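Home | Forums | Kitchen Talk | Log in

Small kitchen, no cabinets left

farkico26: We moved to Lilholm in December and I have 2 shelves. Total. Where does everybody keep mugs?

brikberg_beth: Hooks under the shelf. Done.
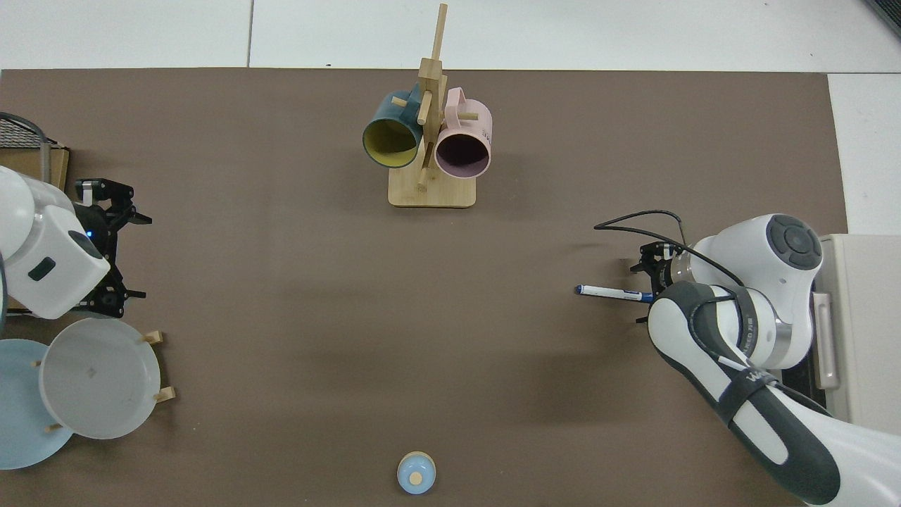 farkico26: Landlord says no screws, so hooks are out. I drink tea all day — I want my cups within reach of the kettle. A mug tree like that one with the teal mug and the pink one would fit my counter, I think.

pegless: Disagree, they tip over and everything gets dusty.

brikberg_beth: Mine never tipped. Load both sides.

Comments (2)
mossy500: Team hooks!
tealeaf401: Just own fewer mugs lol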